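Shipping & Ports board > Northern routes > Insurance for late-season Arctic transits

hatchcoaming
Dec 1, 2021
Question for anyone on the chartering side. We've been offered a late slot on the northern route next year, ice-class bulker, loading in September. The broker at Skevex says the saving on fuel pays for the extra cover "several times over". I have asked how many times several is and he has gone quiet. Has anyone done one of these and come out ahead?

oldballast
Depends what you call ahead. We did one with Lindqvist as managers. Saved 7 days on paper, then sat for 4 of them waiting for an escort that was always coming tomorrow. The underwriters had priced that in. We hadn't.

hatchcoaming
Was the waiting time on your account or the charterer's?

oldballast
Ours. The clause said "delay by ice". There was no ice where we were waiting, there was just no icebreaker. I can recommend a solicitor who enjoyed it very much.

Fenderbender
I'll be the one to disagree then. Oldballast had a bad clause, that's a different thing from a bad route. We've used the Starkari wording for two seasons and it covers waiting for escort in plain words. Premium went up, yes. Still cheaper than going through Suez with the same box of spares and the same grumbling crew.

The part people get wrong is the paperwork before you sail. Your ice certificate, your permit and your hull cover all have to say the same thing about the same ship, and on our first go they described three rather different vessels. I spent a week at the kitchen table with a streaming cold getting them to agree.

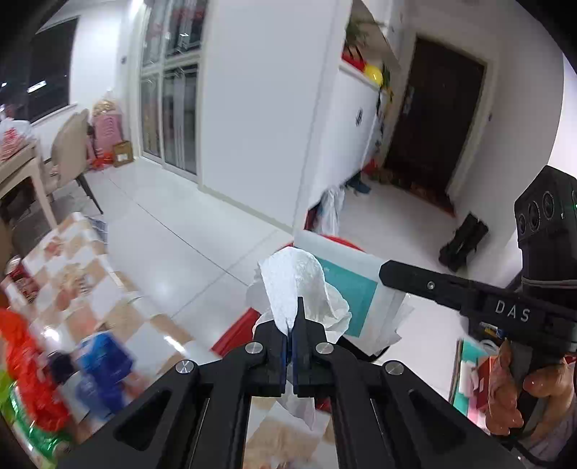
After that it was easy enough. The permit people wanted the draught to match, the insurer wanted the ice class written out in full, and the broker wanted lunch. Get all three done by early summer and you have a decent chance.

tidewaiter
"A decent chance" is what I want to hear about a ship worth more than my town.

Fenderbender
You're welcome to go the long way round. Take a book.

tidewaiter
I do go the long way round, and I've read a lot of books. My trouble with the northern route is what happens if you need a tow. The nearest tug can be 400 miles off and in no hurry. Does the Starkari wording cover that, or does it just express sympathy?

Fenderbender
Covers towage up to a limit. The limit is low, I'll give you that.

oldballast
How low?

Fenderbender
Low enough that we bought a top-up.

oldballast
And there goes the fuel saving.

Fenderbender
Part of it. Not all of it. I have the spreadsheet.

hatchcoaming
Could you say what the top-up cost, even as a ballpark? Skevex has now come back with "competitive", so I'm relying on you lot.

Fenderbender
Sent you a message. Don't take it as a quote, it was a smaller ship and we left earlier in the season than you're planning. Late September loading is where I'd start to get nervous myself — the premium climbs by the week and so does the master's tone in his emails.

tidewaiter
So we agree.

Fenderbender
On September. Nothing else.

hatchcoaming
Thanks both. I've asked Skevex for an August slot and for the escort clause in writing. He says he'll look into it tomorrow.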